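Wem gehört die Bedienungsanleitung?

Von Lino Bianchini, 2024-04-29

Im August hat mein Vermieter die Heizungssteuerung im ganzen Haus ausgetauscht. Das neue Gerät kommt von Plandov, hängt neben der Wohnungstür und wurde mit einem Faltblatt geliefert, auf dem ein QR-Code und der Hinweis auf eine App stehen. Die Anleitung selbst gibt es nur im Netz. Sie hat 228 Seiten, und wer sie lesen will, muss ein Konto anlegen.

Ich halte das für falsch. Eine Anleitung gehört zum Gerät wie der Stecker, und wer ein Gerät verkauft, soll sie beilegen, auf Papier und in einer Schriftgröße, die man ohne Lupe lesen kann.

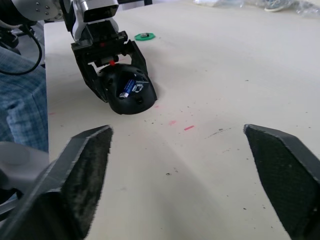 Das Argument der Hersteller lautet, Papier werde weggeworfen. Das stimmt in vielen Fällen. Meine Mutter hat ihre Anleitungen trotzdem alle aufgehoben, in einem Ordner im Flurschrank, und als ihre Waschmaschine nach Jahren einen Fehlercode anzeigte, war die Sache in zwei Minuten geklärt. So ein Heft liegt auf dem Küchentisch, auch wenn die Platte Schrammen hat und voller dunkler Krümel ist, und es bleibt lesbar, wenn der Router ausfällt. Die App meiner alten Küchenwaage, Stakport, wurde dagegen nach drei Jahren eingestellt. Die Waage wiegt noch, aber wie man sie neu kalibriert, steht nirgends mehr.

Bei einfachen Dingen merkt man das kaum. Eine Maus braucht keine Erklärung, jedenfalls solange sie zwei Tasten und ein Rad hat. Schon bei der Tastatur wird es schwieriger, wenn die Sonderfunktionen auf drei Ebenen liegen und die Symbole auf den Tasten nichts verraten.

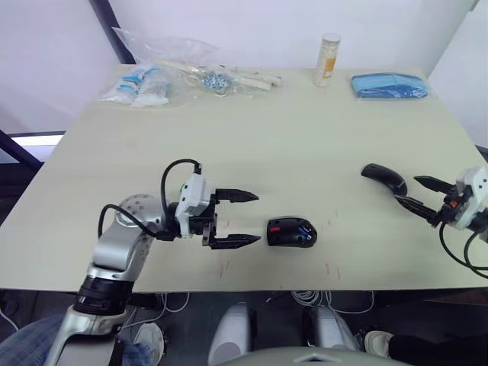
Schwarze Computermaus auf heller Tischplatte.

Ein zweites Argument betrifft die Aktualität. Eine Anleitung im Netz lässt sich korrigieren, ein gedrucktes Heft nicht. Auch das ist richtig, nur wird davon selten Gebrauch gemacht. Die Online-Anleitung meines Druckers von Chien beschreibt bis heute ein Menü, das mein Gerät nicht hat. Auf meine Anfrage bekam ich den Rat, die Suchfunktion zu benutzen.

Dazu kommt die Frage, wer ausgeschlossen wird. Mein Nachbar ist über achtzig und hat kein Smartphone. Er dreht seine Heizung seit dem Umbau gar nicht mehr herunter und lüftet stattdessen. Für die Umwelt ist damit weniger gewonnen, als die eingesparten Blätter vermuten lassen.

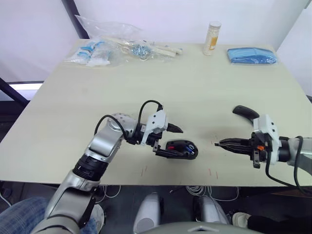 Auf dem Tisch: ein schwarzes, ovales Teil mit etwas Rot und Blau.

Man müsste die Hersteller nicht zu dicken Büchern zwingen. Ein Heft mit den wichtigsten Schritten reicht: einschalten, einstellen, zurücksetzen, Fehler nachschlagen. Der Rest kann ins Netz, frei zugänglich und ohne Anmeldung, als Datei zum Speichern. Beim Radio von Flutevgate, das ich voriges Jahr gekauft habe, lag genau so ein Heft in der Schachtel, 60 Seiten, geheftet, mit Stichwortverzeichnis.

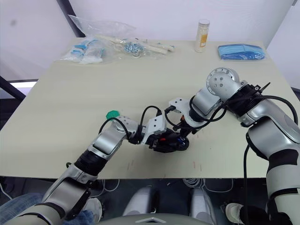 Teurer war das Radio deswegen nicht als die anderen im Regal. Ich habe das Heft gelocht und abgeheftet. Für die Heizung habe ich inzwischen die Seiten ausgedruckt, die ich brauche, und meinem Nachbarn einen zweiten Satz in den Briefkasten gesteckt.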